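DRORNAR HARBOR RESIDENTS ASK CITY TO SLOW DOWN ON LANTERN NIGHT

For release 2 October 2023

The Jurik Street Residents' Association has read the city's plan for Drornar Lantern Night and isn't ready to cheer. The evening of boats, bands and floating lanterns was announced last week as "a gift to every neighborhood." The association would like to see the receipt.

According to the event plan, 3,765 people are expected along the waterfront between Jurik Street and the Edet Footbridge. The same plan sets aside 411 parking spaces, most of them in the Druvico lot on the far side of the rail line. The plan says the rest will walk, bike or take the shuttle. It does not say where they would be walking from. 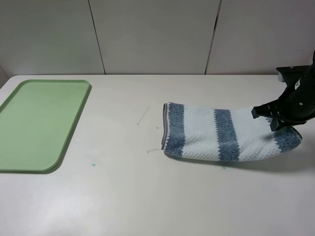 Will Jurik Street be closed to cars during the event?

The current plan closes it from 4 p.m. until 11 p.m., with residents let through at the Edet end if they show a permit. The permits have not been printed, and the city's events page still lists the street as open.

The association supports public events on the water. Many of its members took their kids to the spring boat parade in April and had a good time, up to the point when they tried to get home. Cars sat on the Edet ramp for more than an hour. The city promised a review of that evening. If one was written, it hasn't been shared with the people who live on the ramp.

The new plan calls for one shuttle every 10 minutes. That was also the schedule in April. Residents who waited at the Druvico stop that night remember something a good deal slower, and the association has asked for the driver logs. It was told the request is being handled.

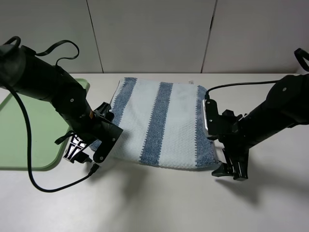
Shabani Minja said the shuttle would be fine if it had a lane of its own, but as drawn it sits in the same line as everyone else, and he could not see how a bus stuck behind a hundred cars helps anyone on foot.

Then there are the lanterns. The city says all of them will be collected from the harbor by the next morning. Two boats are listed for the job. The plan gives no start time for the cleanup, no name for the crew and no word on what happens if the wind turns toward the marsh, as it often does after dark in the fall. The lanterns are described as "water safe," a term the plan never defines.

Money is the last open item. The event is said to pay for itself through food stall fees. The plan lists 100 stalls at a flat rate but leaves the rate blank. Police overtime and street cleaning are shown as "regular services," and so do not appear in the cost of the night at all. The association doubts that the officers will see it that way.
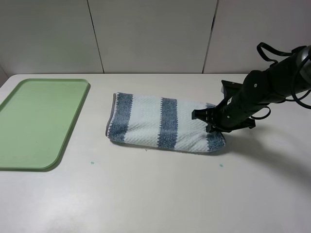 Jabari Lyimo, writing on the association's message board, took a softer line: the stalls did good business in April, the music ended on time, and he would hate to see the whole thing called off over a parking lot. Put up better signs, he wrote, and let people have their evening.

The association is not asking for Lantern Night to be canceled. It is asking the city to do four things before any more posters go up: release the April review, publish the shuttle logs, fill in the stall rate, and mail permits to every home on Jurik Street and both sides of the Edet ramp.

A public meeting on the plan will be held in the lower hall of the Drornar Library at 7 p.m., on a date the city has yet to confirm. It has been moved twice. Residents who want to be told when it is set can leave their names at the library desk. Written comments may be dropped in the box by the front door until the meeting takes place.

Copies of the event plan, with the blank pages included, are available from the association on request.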